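Pester hand-held gripper pair
Made by Plandgate, for recording two-handed household work

I run the recording side at Plandgate, which means I've had a Pester in each hand for a good part of the past year, and I get asked to write this page because everyone else here would fill it with charts. So, what it is: a pair of two-finger grippers you hold yourself. You squeeze, the fingers close, and the camera on top records what the fingers are up to. Those recordings go to whoever is training the robot. No robot needed in the room, no teaching pendant, no fence!

We sell them as a pair and I'd really push you toward using them as a pair. One gripper is fine for picking up a lemon. Dishes are another story. You want one hand steadying the rim while the other goes after the bowl underneath, and a model that has only ever seen one hand working has no idea how to do that (ours certainly didn't).
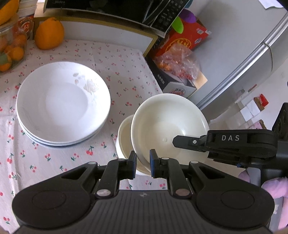 The fingertips are padded and the pads are the part you'll replace most. We put a spare set in every case, and you swap them with the little driver that's clipped inside the lid. Please do it before they go shiny. Lutfa Biswas in our workshop can tell from a recording when somebody's pads are worn out, and she will write to you about it.

Now, the question I get most often is how many takes you need. For our own table-clearing set, which we call Surlow, we kept 1,230 takes after throwing out the bad ones. That was crockery only: bowls, plates, stacks of both, on whatever table people already had. I like real homes for this. Leave the fruit where it is, leave the groceries where they are, and don't go tidying the counter for the camera. A system trained on bare lab tables gets very confused by a patterned tablecloth, and I have watched it try to pick up a printed flower.

A few things I've learned the slow way:

Start each take with the dishes somewhere new. It feels fussy and you'll be tempted to just put everything back where it was.

Keep takes under 60 seconds. Long ones are a pain to label, and your wrists will complain.

Go at a normal pace. New people move like they're defusing something, and then the robot does too.

If you fumble a plate, keep going and fix it. We want those! Just mark the take with the side button so it can be found later.
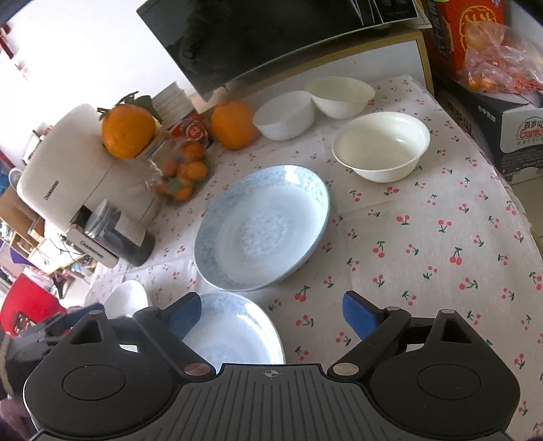 Anjana Paul
Recording lead, Plandgate

Shallow plates deserve their own paragraph, so they're getting one. There's hardly any edge to grab when they're lying flat, and people coming from our older single gripper tend to jab straight down at them. Come in low from the side with the fingers open, get one pad under the lip, then close. Record plenty of these, from both hands, with light plates and heavy ones. Surlow was thin on plates in its first version and we paid for that all through September.

In the case you get two grippers, two chargers, the spare pads, the driver, a pair of wrist straps and the calibration card. A full charge gives you almost 50 minutes of recording per gripper, and they charge while you eat lunch. The straps come in one size. If you have small hands, ask for the short trigger when you order and we'll fit it before shipping, no extra cost.

Orders and loan pairs go through Nimal Dissanayake at the front desk. Loans run for 11 days, counted from when the case reaches you, and you keep everything you record.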